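19 October 2021

Up far too late again, but I want to get this down while it's fresh in my mind. I spent most of the evening on the Wunetari kitchen, going back and forth over the same old question I've been chewing on since September: could a machine do my dishes yet? I mean really do them, the way I do them half asleep after supper, without thinking about it at all.
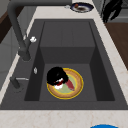
The yellow-rimmed plate in the sink, with a few things lying on it.

It's such a small chore! And yet I sat there with my tea going cold, trying to write out the steps for Londix, and I got to 53 before I had so much as mentioned soap. Which thing do you pick up first? How do you get hold of something lumpy that hangs over the side of a plate? My grandmother would have laughed herself silly at me (she'd have had the whole kitchen done by then, and the floor too).

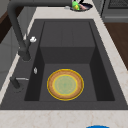

A bare plate lying flat at the bottom of a deep sink sounds like the easy one, and I keep telling people it isn't. You have to reach down past the faucet and get under a thin rim with hardly any room to spare, and I do it with a fingernail. Chowdary's last write-up claimed 90 good lifts out of some 214 tries, and I was pleased for them, I truly was, though I wouldn't hand over my good china on those odds.

Windows are another matter, and I've gone back and forth on those too.

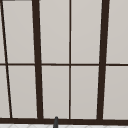
The window, dark bars and all.

All those corners where the bars meet! I do mine with an old rag and a lot of grumbling. I'd give that job away tomorrow if anything would take it. Must remember to send Londix the rest of my list in the morning, and buy dish soap.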